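Como tirar o disco rígido de um desktop antigo sem estragar o resto?

Orathai Chareonsuk
Membro desde julho

Herdei da firma um computador de torre, preto, pesado como um pecado, e quero aproveitar o disco. Abri a tampa lateral e encontrei uma floresta de cabos. Não vejo parafusos no disco, só umas peças de plástico azul. Puxo? Rezo?

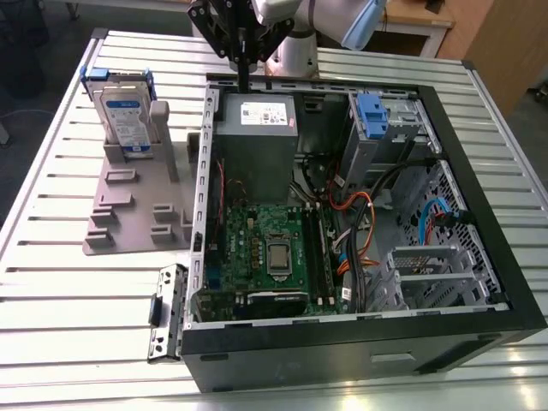 O modelo é um Galang, daqueles que a Sarnow comprava às paletes. O manual tem 146 páginas e dedica 53 à garantia, que já acabou.

Rungnapa Inthanon
1804 pontos

Rezar não faz mal, mas desligue primeiro da tomada. Deite a torre de lado, com o interior virado para cima, e solte os dois cabos do disco: o de dados (SATA) e o de alimentação. Puxe pela ficha, nunca pelos fios. Depois aperte as patilhas da gaveta e o conjunto sai inteiro.
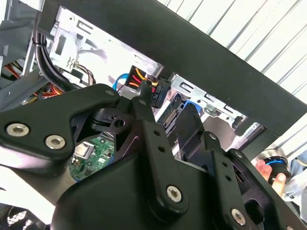
Os cabos de alimentação são o que mais atrapalha. Quem montou estas máquinas tinha fé em abraçadeiras e pouca consideração por quem viesse a seguir. O feixe preto do lado esquerdo, por exemplo, vem preso em cima com uma tira fina e depois desce em curva; deixe-o em paz e afaste só os vermelhos, laranja e amarelos que estiverem no caminho. E cuidado com os dedos — a chapa corta.

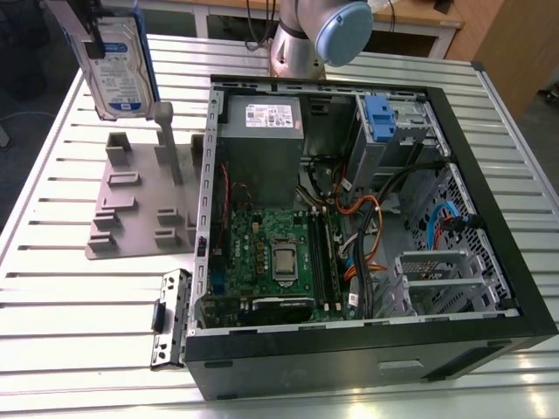
Resposta longa · 2 min de leitura

Kuteo
1391 pontos

Concordo com o que está acima, menos com a reza. O disco de 3,5 polegadas sai agarrado ao suporte, e é assim que deve sair. Se for para o guardar, deixe-o no suporte. Se for para uma caixa externa, tire-o e guarde as peças num saco com etiqueta. Eu não pus etiqueta e tenho uma gaveta cheia de mistérios.

briditz
compra um ssd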